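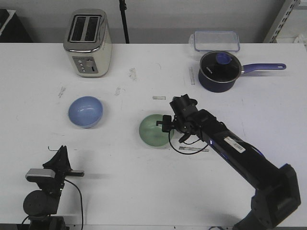
Meirion Nicholas had barely sat down before he said that if a machine can't clear up after breakfast by itself, he doesn't want to hear the word "household" in our program again. So that's how we started, a few minutes early and before I'd found a pen. Sorry if the first part of these minutes is thin.

Notes of the Drukico discussion group, May 28, 2026. I took them, because I lost the draw last time. Horácio Leitão chaired. Apologies from the Prisell people, who are moving shops this week and sent a long email instead (more on that under item 3).

1. Last meeting's notes

Agreed as they stood, apart from one fix. I had written that the Frade bakery "uses a robot for its trays." They have a conveyor and a tray washer, and a person does the rest. Corrected, and my apologies to Frade, who were nice about it.

2. Can they do chores yet?

This was meant to take half an hour and ate most of the evening.

Meirion's position, which he said I should write down in full: a chore is the whole thing, start to finish, with no one standing by. Picking up a bowl is a motion. Clearing the table means knowing which bowls are done with, where they live, what to do with the one that still has soup in it, and then wiping up. He thinks we keep getting excited about the motion and forgetting the rest. He has watched a lot of clips and says he always wants to know what was going on five minutes before and five minutes after.

Horácio thought that was too hard a test. His dishwasher doesn't load itself and he'd still say it does the dishes. If an arm could put bowls away on a counter and leave everything else to him, he'd take it, as long as it was quiet and he didn't have to lay things out for it first. There was a good bit of back and forth over that last point! Several of us felt that if you have to tidy up for the machine, you may as well carry on and finish the job.

I said (I'm allowed to talk even when I'm writing) that bowls and lids seem like a fair place to start. They're things every kitchen has, they come in awkward shapes, and a see-through one is hard enough for me to find in the sink, let alone for a camera. A pan lid with a round knob looks easy until you think about putting it back on straight. My own worry is speed. I'd be fine with slow if it happened while I was out, but then we're back at Meirion's point about no one standing by.

Someone at the back asked whether toast counts. Long discussion of toast. The toaster already does the toasting, so what's left is bread in, lever down, toast out, butter, and the butter is where everyone laughed. Horácio guessed that the lever would be simpler than it sounds and the butter worse. Meirion would like it noted that he eats cereal.

We didn't vote on anything. The nearest we got to a shared view was that single steps in a kitchen look doable, that a string of them in somebody's real kitchen is another matter, and that none of us would leave one alone with the good dishes yet.

3. Shop floor

Much shorter. The email from Prisell says they tried an arm for moving finished parts from a bench into boxes. It went well with the same part all day and badly whenever the part changed, and they spent 2 weeks on getting the boxes to arrive in the same spot. They'd do it again, mostly for the night hours. They ship about 200 boxes on a busy day and say the arm handled a fair share of those, though they didn't give us a split. I'll ask.

Meirion was a lot happier with this one. On a shop floor you get to decide where everything goes, and it stays there until you move it. At home there are kids, a cat, and yesterday's mail on the counter. Horácio said his shop floor has all of those too.

There was also a question about who fixes things when they stop. Prisell has one person who knows the arm well, and the arm sits idle when she's on vacation. We want to hear more about that, so I'm asking them to come in person.

4. The Drimus visit

Drimus has offered to have us over in June for an open evening. We can bring our own objects for the arm to try, provided they're not glass and not sharp. Horácio is collecting suggestions. So far we have an egg carton, a sock, a bag of rice that's been opened and rolled down, and my own entry, a stack of two bowls stuck together the way they get. Meirion wants to bring a full breakfast setting and then say nothing at all, just to see what happens. I believe the second part when I see it.

Carpool list is going around. I can take three if nobody minds the back seat.

5. Money

We have $239 in the kitty. The room is paid for through the summer. I got back what I spent on coffee.

6. To do

Me: write to Prisell about the boxes and about coming to talk. Send the corrected notes to Frade.
Horácio: list of objects to Drimus, and ask about parking.
Meirion: find the article he kept quoting from, with the page number this time.

Next meeting is after the visit, and Horácio will send the date around once Drimus confirms theirs. We ran over and I left before the chairs were stacked, so thank you to whoever did that.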